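# Hard Water Comes to Pullolside

When the town of Pullolside switched from reservoir water to its new wells in April, most people noticed it first in the teakettle. A white crust formed on the bottom within two weeks. Then the shower doors went cloudy, and the soap stopped making much of a lather.

Well water picks up calcium and magnesium as it moves through rock. The town's old supply came from surface runoff and carried very little of either. The new supply is safe to drink, and many residents say it tastes better. It is harder on pipes, heaters and anything with a small opening in it.

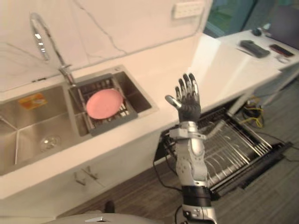
Scale builds up wherever water sits and dries. Faucet tips and shower heads are the usual places, along with the tank of a water heater, where few people ever look. Kitchen sinks show it too. In a stainless steel double sink like this one, set into a white countertop, the spots to check are the brushed walls and the rim of the round strainer. A cloth soaked in white vinegar and left in place for a while will loosen most of it. Rinse well afterward, and skip steel wool, which leaves scratches that hold more scale.

At Varetti, the hardware store on the main street, vinegar now sits by the register. The store sold eight water softeners in one month last summer, more than it used to sell in a year.

A softener is not the right answer for every house. The common kind trades minerals for sodium, needs bags of salt and takes up floor space. Renters in the Olaniyan apartments can't install one at all. Many of them use a filter pitcher for coffee and leave the rest alone.

Neighboring Jernonia has lived with well water for two generations. Households there drain their heaters every year and wipe down the sink at night — a habit learned early and kept.

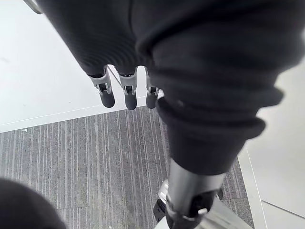

*Three fingers, each with a hinge joint and a dark gray pad at the tip.*

Pullolside plans to test the wells again this fall and mail the hardness readings with the water bill.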